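Driltaveck Home Help
Home > Tables, desks and worktops > Cleaning and care

Grey smudges on a pale tabletop I use for sorting little figures, what's safe to clean it with?

Posted by Booker Dvorak in June
Viewed 1,197 times, 3 replies

Hello all, first time posting so shout if this belongs in the hobbies bit instead.

I've got a plain pale table in the back bedroom, matt finish, sort of greyish white, and I use it for going through my aunt's collection of tiny figures. She had them for years in all sorts of tins and drawers and they've come to me in one enormous jumble (236 so far and there's a whole carrier bag I haven't opened). The ones I'm on at the moment are about thumb size, some of them glossy and quite brightly coloured, and I like doing them on this table because you can see the little arms and things against it. On the dining table, which is dark and has a very busy grain, I lost one for a whole evening.

The trouble is the surface. It picks up marks if you so much as look at it. I get greyish patches where my wrists rest, and now and then a thin line that I think comes from dragging boxes about. I bought the table second-hand so I've no leaflet. There's a sticker underneath that says Stidimmont and a number I can't read because someone has had a go at peeling it off. I've no idea whether it's painted or laminated or what. It feels smooth, a bit like the inside of a new fridge but without the shine.

Usual set-up is a figure or two out at a time, and a box to one side for the ones I've finished with. 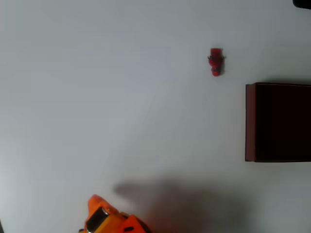 What I've tried so far

Warm water and a bit of washing-up liquid on a dishcloth. It does shift the wrist patches, but once it's dry I get a sort of cloudy look when the light comes in low after tea. I can't decide if that's residue from the soap or if I've dulled the finish by scrubbing.

A dry duster, which does nothing except push the dust into the corner by the wall.

Betosura spray, the kitchen one, but only on a patch at the back about the size of a beer mat. I wasn't keen on the smell and I didn't like the idea of putting figures down on it afterwards with some of them being that old, so I stopped there.

What I'd like to know

Is there something gentle I can use every week or so that won't leave it cloudy? And is it daft to put the figures straight down on a table that's been sprayed? A few of them are a strong red and I've had a nasty thought about the colour coming off on the table, or the table cleaner taking the colour off them. I don't know what they're made of. There are no marks on the bottoms of the ones I've looked at so far, though my eyes aren't great.

Also happy to hear about mats. I had a look in Giáp, the craft shop near the station, and they do a green one with squares printed all over it, but then I'm back to losing things on a pattern.

Thanks in advance, Booker

3 replies, sorted by most helpful

Pallavi Chaturvedi
Helpful votes: 51

Hi Booker, what a lovely job to have on the go! I had my gran's thimbles to go through a couple of winters back and I still miss having a reason to sit down with them.

I've got a pale matt desk that behaves exactly as you say, so I'll tell you what I do with mine. I don't know your make at all, so please try it on your beer mat patch first.

I'd put money on the cloudiness being washing-up liquid. It's made for things you rinse under a tap, and you can't really rinse a table, so a thin film gets left and shows up as soon as the sun's low. I'd done mine every few days for months before I twigged, and I'd convinced myself the top was ruined. It wasn't, it just needed all that old soap taking off.

So first go, to get back to a clean start:

Take everything off it, lamp and all.

Go over it with a well wrung out microfibre cloth and plain warm water. Wrung out properly, it should feel damp and no more. Fold the cloth into quarters and turn to a fresh face every so often.

Change the water and do it again. It's boring but the second go is the one that made the difference on mine.

Dry it straight away with an old cotton tea towel, going all one way. If you let it dry on its own you can get tide marks, especially if your water's hard.

Have a look at it from the side with a lamp low down at one end. If it's still cloudy after that, do one more round with a little splash of white vinegar in the water (I use a teaspoon or so to a washing-up bowl) and then plain water again after. Don't use vinegar if it turns out your top is stone, but from your fridge description I don't think it is.

After that you shouldn't need more than the damp cloth and tea towel once a week. For wrist patches I do use a drop of washing-up liquid, an actual drop, on a corner of the cloth, and then I go over the spot twice with water.

Please don't use those white sponge eraser things on it! They're really a very fine abrasive and on a matt top they leave a shiny patch that you can never get back. I have one by my left elbow the shape of Ireland.

With the thin lines, try a fingernail across one. If your nail doesn't catch, it's most likely something rubbed off the bottom of a box and it'll come up with the damp cloth and a bit of patience. If your nail does catch then it's a scratch and you're stuck with it, sorry. Stick-on felt pads under the box you use most would help, or stand it on a folded hanky. And lift it, don't slide it, which I know is easy to say when you've got a figure in your other hand.

As for the figures, I wouldn't worry about a table that's been wiped with water and dried. I'd keep them off anything sprayed until it's been rinsed over, for the reason you say, you don't know what they're made of and old paint and some old plastics can go sticky with cleaners. For the red ones you could do a little test, damp cotton bud on the underside of one, hold it there for a few seconds, then look at the bud. If it's pink, that one stays dry and gets dusted with a soft make-up brush. Don't test on the face.
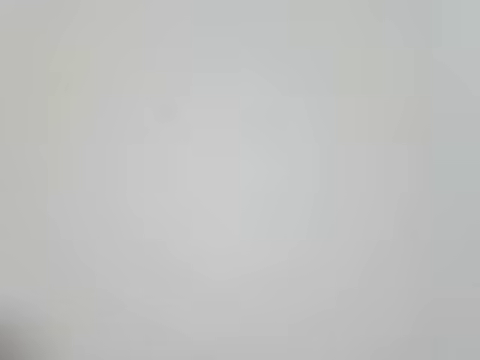 Pale grey surface, with a faint diagonal streak towards the upper left.

Oh and one more thing, mats. I wouldn't bother with a printed one. I use a sheet of plain white felt from the haberdashery, cut a bit bigger than a dinner plate, and that's where my hands and the thimbles go. The table round it stays clean, nothing rolls, and when it's grubby it goes in a bowl of suds. White shows the dust though so you might like pale grey. If any of your reds do turn out to come off on the cotton bud, put a square of baking parchment between them and the felt.

Let me know how you get on with the carrier bag!

Comments on this reply

Booker Dvorak: Pallavi this is brilliant, thank you. Did the two rounds of plain water after breakfast and it's come up miles better, there's still a bit of cloud by the window so I'll try the vinegar. Nail doesn't catch on any of the lines except one. Haven't dared do the cotton bud yet.

Pallavi Chaturvedi: Hooray! Be sure to do the plain water again after the vinegar or you'll smell like a chip shop all evening.

Booker Dvorak: Done the cotton bud on two of the red ones, both came away clean. Bit grey with dust but no pink at all. Very relieved.

oldgreenkettle
Helpful votes: 4

just get a glass top cut for it, I did that with a sideboard and I wipe it with whatever's under the sink. ring round for prices as they vary a lot. you can put paper under it any colour you like so you'd see the small stuff. only snag is it's heavy and cold on the arms, and things do clink when you put them down so maybe not if they're china

Comments on this reply

Booker Dvorak: Ta, hadn't thought of glass. I think I'd be nervous about dropping something on it but I'll keep it in mind for the other table.

Marrowfat
Helpful votes: 9

I can't help much with the table (mine's covered in a vinyl cloth with lemons on, no shame) but I'd say something about the box, seeing as you've got that many to do.

If your finished ones are all going in together they'll knock the shine off each other, more so if they've got little bits that stick out at the sides. I did this with my son's old animals, packed them all in a shoebox very pleased with myself, then moved house and opened it to find a rhino with no ears. I still have the ears somewhere.

What I do now is line the box with a couple of layers of acid-free tissue, lay them in on their backs not touching, then more tissue, then the next lot. Don't go above three layers or the ones at the bottom take the weight. Ordinary tissue is all right for a month or two but I wouldn't leave it years, and don't use newspaper as the print comes off on anything pale. Kitchen roll's fine at a pinch, though the bumpy sort can press a pattern into soft plastic if it's somewhere warm.

Keep the bright colours out of the sun as well. Reds are terrible for fading, I've a red bus on the windowsill that's gone the colour of tinned salmon on one side.

And write on the lid what's in it, in pencil, before you put it away. You think you'll remember and you won't. I've a notebook too, just a line for each one with the colour and any chips, and I put the same number on a scrap of tissue tucked in with it. Started at 1 like a sensible person and I'm up to 959 now if you count the buttons.

Comments on this reply

Booker Dvorak: The poor rhino. I've been putting mine in loose so I'll go and sort that out tonight. Does the acid-free stuff come in small packs, or do you have to buy a great roll of it?

Marrowfat: Small packs, try where they sell wedding bits. Cut it in half first, you need far less than you'd think.

Related threads

Ring mark on white painted bedside table
Felt or cork under ornaments?
How to get sticker glue off without taking the paint with it
Washing very old plastic toys (not the dishwasher)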